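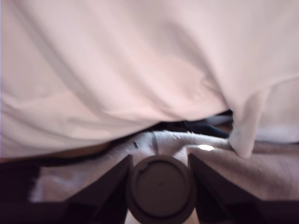
Réserve naturelle de Skornivar
Compte rendu de la réunion de suivi des sentiers, 20 mai 2019

Ouverture à 18 h dans la salle du refuge, qui n'avait pas été aussi remplie depuis longtemps ! Le compte rendu d'avril est adopté sans modification.

1. Boucle des tourbières

Le platelage est posé sur toute la longueur, soit 1451 mètres, et le résultat est superbe. Il reste 57 planches en stock, à garder au sec pour les réparations. Le groupe remercie chaleureusement l'atelier Plurkov, qui a livré malgré la piste détrempée. Le balisage jaune sera repeint avant l'ouverture au public.
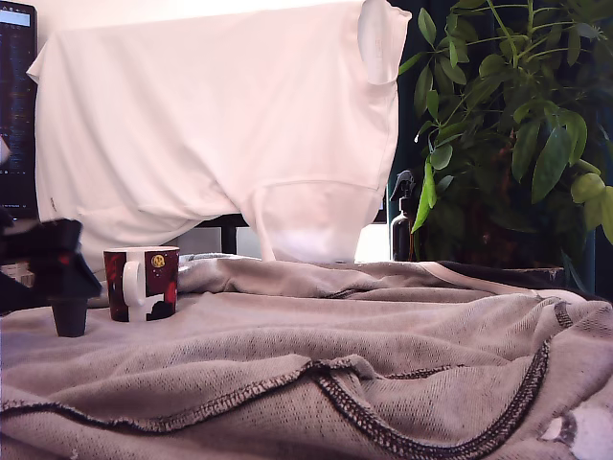
Vonthorpe fait remarquer que le virage côté étang reste glissant après la pluie et demande un grillage antidérapant sur la partie en pente. Adopté à l'unanimité. Pose prévue avec le reliquat du budget bois.

2. Plantations de la berge

Presque 60 saules ont repris, bien mieux que ce que l'on espérait après le gel d'avril ! On continue l'arrosage du haut de la berge, et les protections contre les chevreuils restent en place jusqu'à l'hiver. La pépinière Shirazi propose des aulnes à prix réduit pour l'automne ; devis à demander.

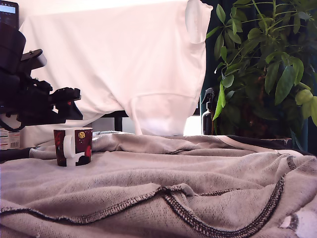

3. Observatoire

Les 5 volets sont montés et s'ouvrent sans bruit, un vrai bonheur pour guetter les grèbes. La rampe d'accès est conforme, mais le dernier panneau d'information comporte une coquille dans le nom latin du butor. Il sera réimprimé. 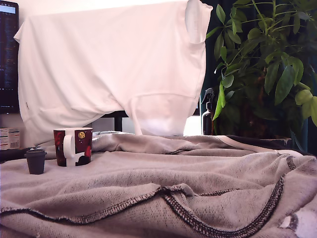 Pour l'intérieur, on retient le banc large, avec une tablette plus basse à l'extrémité afin que les enfants puissent y poser leurs jumelles. Le carnet d'observations sera relié et laissé sur place.

4. Divers

Clé du portail nord : un double à faire. Chiens en laisse sur toute la boucle, à rappeler au départ du sentier.

Séance levée à 19 h 40.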